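Treltard Adaptations Corpus
Data card and README, release 5

Overview

The Treltard Adaptations Corpus pairs published novels for children and young adults with the feature films made from them. Each record links one book to one film and carries a set of notes on what the adaptation kept, moved, combined or dropped. Release 5 contains 3,846 scene-level notes. It replaces all earlier releases, which should no longer be cited.

The corpus is maintained by the Halum Center for Screen and Page. Questions about content or access should be directed to Rebecca Rinaldi, corpus editor, at the Center's main office.

Intended use

The corpus was prepared for teaching and research in film studies, children's literature and library science. Typical uses include comparing the order of events in a book and its film, studying how first-person narration is handled on screen, and tracing characters who are merged or removed during scripting.

The corpus is not suitable for ranking films by quality. It records no review scores, box office figures or audience ratings, and the number of notes attached to a film says nothing about how faithful that film is. A long film with a simple plot may carry very few notes, while a short one with a crowded source may carry many.

Contents

The release is supplied as three tables in plain comma-separated text, encoded in UTF-8.

titles.csv lists each book and film pair, with year of first publication, year of theatrical release, country of production and running time in minutes.

scenes.csv holds the scene-level notes. Every note gives the chapter in the book, the start time in the film and one of nine change codes.

people.csv lists credited directors and screenwriters only. Cast members are not included in this release.
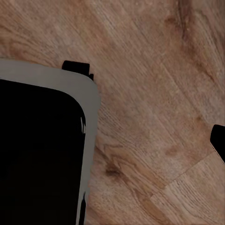
The change codes are KEPT, MOVED, MERGED, SPLIT, CUT, ADDED, RECAST, RESET and ENDING. RECAST refers to an event given to a different character and has no connection with the casting of actors. RESET is used when the time or place of an event has been changed. ENDING applies only to the final chapter and the closing scene, and it may appear alongside one other code. All remaining codes are exclusive.

Collection and annotation

Notes were written by trained readers working from the first American edition of each book and the theatrical cut of each film. Extended cuts and deleted scenes were not consulted. Each pair was read and viewed by two readers independently. Where their codes differed, the editor reviewed both notes and entered a final decision in the field named "settled."

Readers followed the Colombo Guide, a 40-page manual kept in the docs folder. Users who plan to add their own notes are asked to read the section on MERGED and RECAST before starting, as these two codes account for most disagreements between readers.

Known limitations

Books first published in English make up the large majority of the corpus. Translated works are included only when an American edition was in print at the time of annotation.

Films in a series are treated as separate records. If a single book was divided into two films, the book appears twice in titles.csv, and users who count books must remove the duplicate by its work number.

Start times were taken from home video releases and may differ by several seconds from a theatrical print. Animated films are marked in the "form" field, but mixed live-action and animated films are entered as live action. This will be reviewed before the next release.

Changes in this release

The field "author_note" has been withdrawn. Work numbers now begin with the letter T. Chapter references for books without numbered chapters have been replaced by page ranges. An error that assigned the CUT code to prologues in the February release has been corrected.

Access and terms

The tables may be used free of charge for noncommercial teaching and research. Copies are available through the Detgate repository after registration. The corpus contains no text from the books and no stills or dialogue from the films, and users remain responsible for obtaining their own copies of both.

Publications that draw on the corpus should cite it as follows:

Halum Center for Screen and Page. Treltard Adaptations Corpus, release 5. 3 December 2025.

Corrections may be submitted through the repository form. Please give the work number, the chapter and the film start time for each note in question.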